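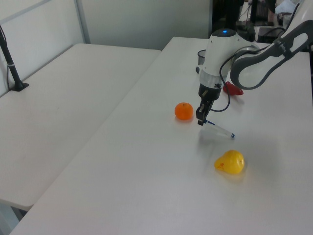

Chapter 5
When the Gripper Lets Go: Dropped Parts and Unplanned Stops

28 Jan 2026
By the Carari course team
14 min read

The Warkden packing line had been running for most of a shift when the arm at the second station set down a tube of ointment, moved back to its start position, and stopped. No alarm sounded. The screen showed the job as complete. An operator walked over, saw that the next tube was still in the tray, and reached in to move it by hand. The arm started again while her hand was inside the work area.

She was not badly hurt. The fingers of the gripper closed on the edge of her glove and she pulled free of it. The line was shut down, and the plant, which is run by a firm called Prostden, spent the rest of October finding out why a machine that looked finished was still waiting to work.

We begin with this case because very little in it was broken. The motors were sound. The emergency stop worked when it was tested. The program did what it had been written to do. The fault lay in a signal cable that ran along the outside of the wrist. Each time the arm turned, the cable bent at the same point, and one of the wires inside had cracked. In some positions the broken ends touched and the signal went through. In others it was lost.

The signal told the controller whether the gripper was holding something. When it dropped out, the controller took the gripper to be empty and went into a wait state. When vibration from the conveyor brought the ends of the wire together again, the signal returned and the arm went on with its next move.

5.1 Stopped, Waiting, and Safe

Three words are often mixed up on the shop floor, and the difference between them matters for the rest of this chapter.

A stopped arm is one that is not moving at this moment. The word says nothing about what it will do next.

A waiting arm is stopped, but its program is running and its drives have power. It will move as soon as some condition is met. That condition may be a sensor, a timer, or a message from another machine, and a person standing beside the arm usually has no way to see it.

A safe arm has had its energy removed or blocked, and it cannot move again until a person takes a deliberate step to restart it. A lit indicator on the arm should never be read as proof of this condition unless the manual for that model says so.

At Warkden the arm was waiting. The operator took it to be safe, and nothing at the station told her otherwise. The guard door had been fitted with a switch, but the switch had been bypassed during setup and never put back.

5.2 Small Loads, Real Hazards

Students sometimes assume that an arm handling light objects needs little care. A pen or a piece of fruit weighs almost nothing, and the motion looks gentle. The weight of the part is only one piece of the hazard. The arm itself has mass, the fingers form a pinch point, and a long, narrow part held near one end can swing or point in a direction the programmer did not plan for.

Light parts also bring their own faults. They slip without changing the load on the motors very much, so the controller may not notice the loss. In trials on a Pringle test bench, the gripper made 2,000 picks and dropped the part in 39 of them. The controller reported only 14 of those drops. The others were logged as good picks, and the arm carried on to the place position with nothing in its fingers.

A missed drop is a quality problem first. It becomes a safety problem when someone steps in to pick up the part while the arm is still under power. Section 5.3 covers the wiring and sensor checks that would have caught the Warkden fault, starting with the inspection of external cables at the wrist.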